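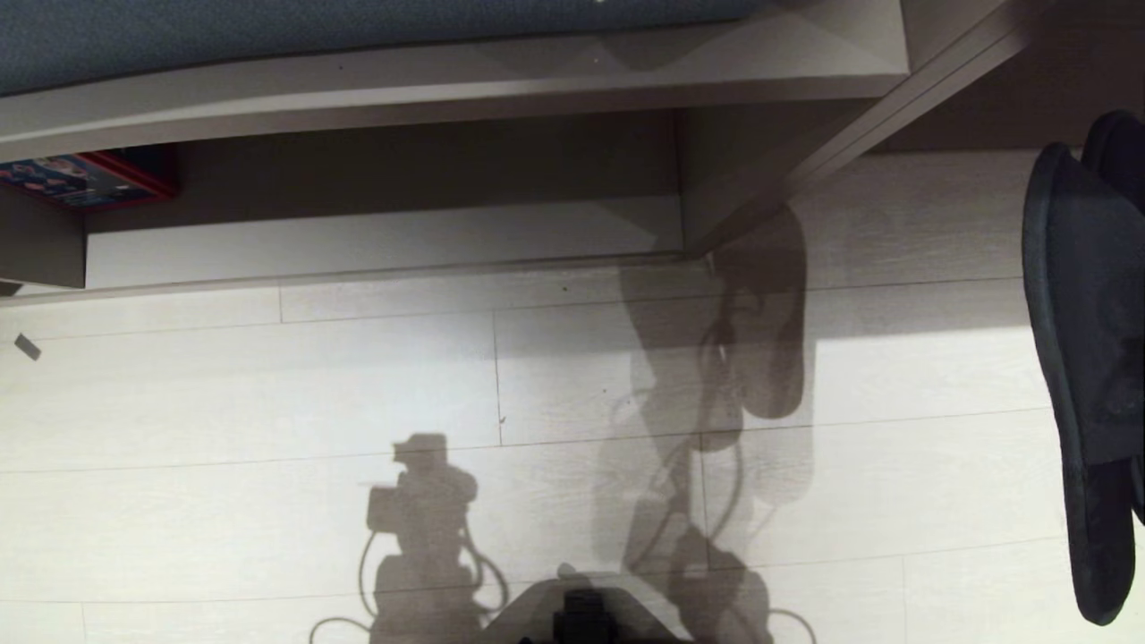

Jorov has set aside its first budget for home-help robots, and will buy three machines for its Getlow flats next year. Residents asked for help with the low jobs - a slipper left on the floor, a box pushed under the bed - and those jobs now head the buying list.

"We're thrilled to be planning this properly," said Judit Lakatos, who leads the project. "Spare parts and training are in the budget from the start."

Arkeo and Oláh have been invited to bid. Nearly 73 flats will be covered. Bids close on 11/2/18.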